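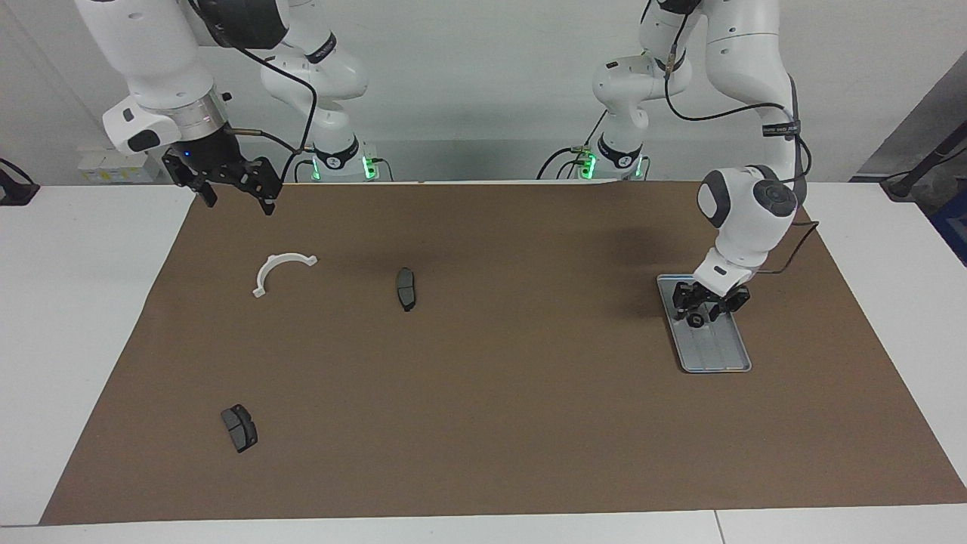 Kuvitik table mats started out as a favour for a friend with a badly scratched bench, and we've been cutting them in our Flirkport workshop ever since. The idea is a simple one. You put down one big mat, you leave it down, and whatever you get up to at that table (sorting, mending, potting up seedlings, the kids' glue projects) happens on top of it and not on the tabletop you paid good money for. Brown is still the colour we sell most of, and on a white table you can see why people like it, as a light grey tray stands out nicely against it and you're not hunting for pale things on a pale surface. We do suggest going larger than you first think, so the mat covers most of the top and there's room for a tray plus a bit of elbow space beside it.

There are two sizes in the range. The Ander is the smaller one and suits a desk or a sewing corner, and the Kashyap is the big one for a proper work table. Both arrive rolled, and they'll want a night lying flat with a few heavy books on the corners before they settle. Mine took two nights, but it was a cold week and I was impatient with it!

For everyday care, a soft brush or a barely damp cloth is plenty. Please don't put it through the wash, and don't fold it for storage or you'll have that crease for good. Roll it loosely and stand it in a cupboard.

If your table is an odd shape, send us the measurements in millimetres and we'll cut to suit. Our longest cut is 3,120 mm and the narrowest we'll do is 521 mm. Custom colours are a bit slower, so allow extra time in December, when the whole neighbourhood seems to be making presents at once.

Orders placed by 23 December 2024 will be rolled and posted before we close for the break. Questions about sizing go to Veronica Pascu at the workshop, who is very happy to talk tables for as long as you like.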